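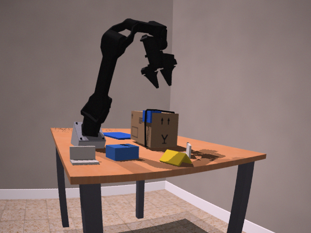 Gurivex is a home-built sorting cell, and the build needs two more people from January. The arm and its controller are assembled in a shared workshop unit on Cartwright Street; the simulation model is kept alongside so that motion code can be tried before it reaches the motors. The model has the black arm on its sloped gray base at the back corner of the table, with the strapped cardboard box, the blue box and the yellow prism as test objects. Layout changes are made in the model first and copied to the real table once the reach check passes.

## Open places

**1. Motion and grasp planning.** You would take over the planner, currently a single Python module of 2436 lines, and split it into parts that can be tested separately. The prism is the first target. Its sloping faces give two flat fingers a poor hold, and the present code picks a grasp from the bounding box alone. Strapped cartons come next: the planner has no model of a strap and treats it as part of the surface.

**2. Wiring and low-level control.** You would finish the Skekorier board, a motor driver and emergency stop circuit on one PCB. Revision B is on the bench. Known faults: noise on the encoder lines when the wrist joint reverses, and a connector footprint that is mirrored. Revision C should fix both and add a current limit for each joint.

## What you should bring

- Place 1: working Python, basic linear algebra, and some experience with any physics simulator. ROS is not used.
- Place 2: soldering down to 0603 parts, KiCad, and enough C to change a timer interrupt without help.
- Both: readable commit messages. The log is the only project record.

No degree or prior robot work is required. Applicants under 18 can't be accepted under the workshop's insurance.

## Time and terms

Expect one evening session a week, 6:30 to 9:30 p.m., plus whatever you choose to do at home. The places are unpaid. Parts are bought from a shared budget of $400 per quarter, and any single item over $100 is agreed on by everyone before ordering. Workshop membership is $45 a month and is covered for both places for as long as you are active. Code is released under the MIT license, board files under CERN-OHL-P.

The unit is on the second floor. There is a freight elevator, but it is locked after 8 p.m.

## How to apply

Send one page of plain text to the Gurivex box at the Drallavo workshop desk, or post it on the members' board under "Gurivex." State which place you want and describe one thing you built that failed, with the cause if you found it. Links to code or schematics are welcome. Résumés are not needed.

Applicants for place 1 will get the table model and a short task: move the blue box to the opposite side of the cardboard box without touching the carton. Applicants for place 2 will get the Revision B schematic and be asked to mark it up. Allow around two hours for either task. Replies go out within two weeks of receipt.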